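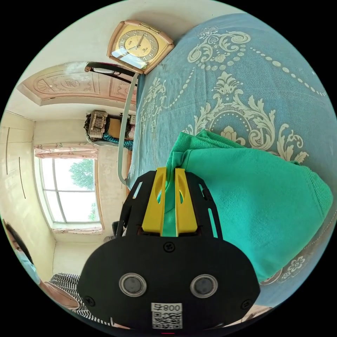

Arboleda residency rule change – anyone else caught in the middle?

posted by tallgrass_mo, June 1, 2020

My husband and I have been on temporary permits here for six years, and we were all set to file for permanent status. Now the Arboleda government wants applicants to show 21 months without a single trip out of the country. I went home for my dad's surgery last winter, so there goes my clock! Has anyone read the draft closely enough to say if it covers people who already started their paperwork?

reply by Erkov_bound

I read it twice. Section 6 says files opened before the law passes stay under the old rules. So get yours in now, even if it's missing a page or two. The fee is 300 and you can pay the second half later.

reply by pinecone77

Careful with that. My cousin sent in an incomplete file at the Trandgate office and they mailed the whole thing back. It never counted as opened.

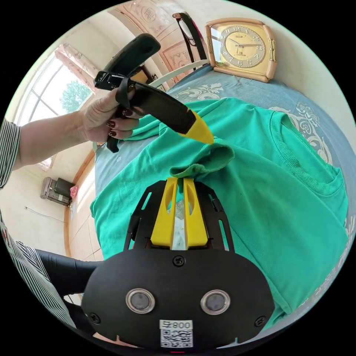
She had to start over with new fingerprints and everything, and the line for those was over 100 people long when she went. I'd wait a week and send it complete.

reply by Erkov_bound

A week could be too long if they vote in June. Merja Saarinen's office told me a returned file still keeps its first stamp date. I have that in an email.

reply by dockside_lou

Unpopular opinion, but I think the rule is fair. You want to live here for good, so live here. I skipped two weddings to keep my record clean.

reply by tallgrass_mo

Lou, it was surgery – I wasn't at the beach. Good for you, but I'd make the same trip again.

reply by pinecone77

Same. Horácio Carrilho has been pushing for a medical exception, so write to him, he does answer. And Erkov, could you post that email with your name blacked out?

reply by Erkov_bound

Sure, give me till tonight, it's on my work laptop.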